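**Safety in manipulation, handout 7** (V. Siddiqui)

In the Tremgate simulation, the controller reported "grasp lost" although the fingers were still closed on the yellow handle. The arm then stopped, blade up.

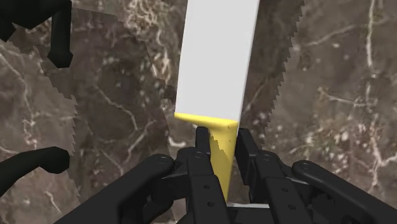 ## What failed

The force threshold was set for the old gripper model. Dinesh Sisodia found the error in log line 1,569.

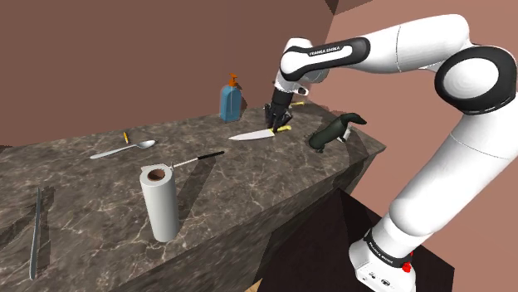
A false alarm is also a safety matter, for the recovery routine opens the hand. Please consider what is near the knife on the counter, for instance the soap bottle and the paper towels, and write which stop state you would choose.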